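夜間シェルター 開所前の安全点検表(コメント付き)

場所:Tultstead 地区 冬期宿泊所
点検日:2月25日
記入:私(夜間担当)、立ち会いは Oduor Mushi さん

前回の12月の点検から持ち越した項目もそのまま載せています。書き方がだらだらしているのは毎度のことなので、急ぐ人は「要対応」のところだけ拾って読んでください!

1 正面入口・受付
入口の段差プレート 良
玄関灯 良
受付の呼び鈴 要対応
コメント:呼び鈴、また鳴ったり鳴らなかったりです。私が押すと鳴るのに、Oduor さんが押すと黙ってしまう(なんでだろう)。電池は新品に替えてみたけれど変わらず。配線を見てもらうよう Vamell さんに電話しました。直るまでは受付に必ず一人残ってくださいね。

2 避難経路
非常口(北側) 良
非常口(中庭側) 要対応
誘導灯 良
廊下の幅 良
コメント:中庭側の扉の前に、寄付でいただいた毛布の箱がまた積まれていました。ありがたいんです、本当にありがたいんですけど、ここだけは駄目!その場で二人で倉庫へ移しました。床に黄色いテープで枠を引いたので、枠の中には靴一足も置かない、でお願いします。

3 寝室
ベッド枠のぐらつき 2台 要対応
マットレスの防水カバー 良
枕元灯 良
ロッカーの鍵 良
ベッド間隔 130センチ 良
コメント:ぐらつくのは窓際の奥とその隣。ねじを締め直したら一台はかなりましになりましたが、奥のほうはねじ穴が広がっていて、もう締まりません。今夜は使わないことにして札を下げてあります。女性用の部屋は間隔を測り直しました。前より広く感じると利用者さんに言われて、ちょっとうれしかったです。

4 火気・警報
煙感知器の作動試験 良
一酸化炭素警報器 良
消火器の圧力 良
消火毛布 要対応
コメント:台所の消火毛布のケースが、壁のフックから外れて棚の上に置いてありました。フックごと取り替えます。喫煙場所の灰入れは空にして水を張り直し済み。

5 台所・食堂
冷蔵庫の温度記録 要対応
包丁の保管箱 良
床の滑り 良
アレルギー表の掲示 良
コメント:温度記録に空欄が三日分。忙しい夜なのはわかっています、この冬の延べ宿泊はもう1098泊、食堂も毎晩にぎやかですから。それでも寝る前に一行だけ書いてください。鉛筆は冷蔵庫の横にひもでぶら下げました。

6 浴室・洗濯室
給湯温度 良
手すり 良
乾燥機のフィルター 要対応
コメント:フィルターがフェルトみたいになっていました……。掃除したら乾きがぜんぜん違います。一晩に一回、終わった人が取る。これだけです。

7 薬・救急
救急箱の中身 良(ばんそうこう補充)
預かり薬の鍵 良
夜間連絡先の一覧 要対応
コメント:一覧に Nyarko 相談窓口の古い番号が残っていたので線で消しました。新しい番号は手書きで足してあります。清書は次の当番の人、お願いできますか。

持ち越し
・呼び鈴の配線
・奥のベッド枠(部品は Gekora に注文中、229番)
・消火毛布のフック
・連絡先一覧の清書

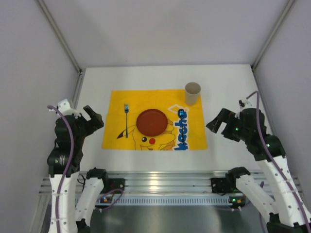
白い天板の台と、ピカチュウ柄の黄色いマット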